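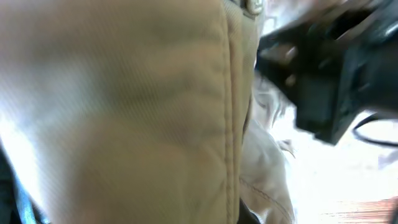 Maj-Britt Nygård

The pay gap at Grullwood's contract laundries did not come from the hourly rate, according to Bontu Negussie, a labor economist who went through two years of payroll records there. Men and women in the same grade were paid the same base wage. The difference was in how shifts were assigned.

"The rate table is clean," Negussie said. "If you audit only the rate table, you find nothing and go home."

Her data set covers 661 workers at two sites, Redthorpe and Buvberg. Night and holiday shifts carry a premium, and supervisors assigned them by phone, often the same afternoon. Workers with children at home turned down more of the calls. After a few refusals they stopped being called.

"There was no rule that said to stop calling. It was a habit, and it compounded," she said.
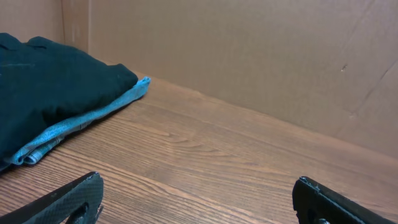 What the records leave out

Negussie is careful about cause. The payroll files show who worked a premium shift but have no field for who was offered one. To fill that in, she interviewed over 200 employees, most of them at Redthorpe.

"Interviews are weaker evidence than a call log. I say so in the report," she said.

She recommends posting premium shifts in advance and keeping a record of offers. Redthorpe began posting in August. Buvberg has not set a start date.

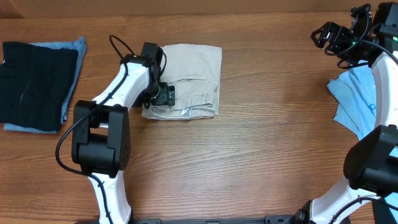 Page last changed 9/14/23

Asked whether posting alone would close the gap, Negussie said it would close part of it. Child care at night is a separate cost, and the premium does not always cover it.

Comments

Ait Brahim: I worked nights at Buvberg. The calls went to the same people every time. Is the full report online?

laundry_grade3: Does the study control for seniority? At our plant the senior list decides everything.

R. T.: Same thing in hospital kitchens.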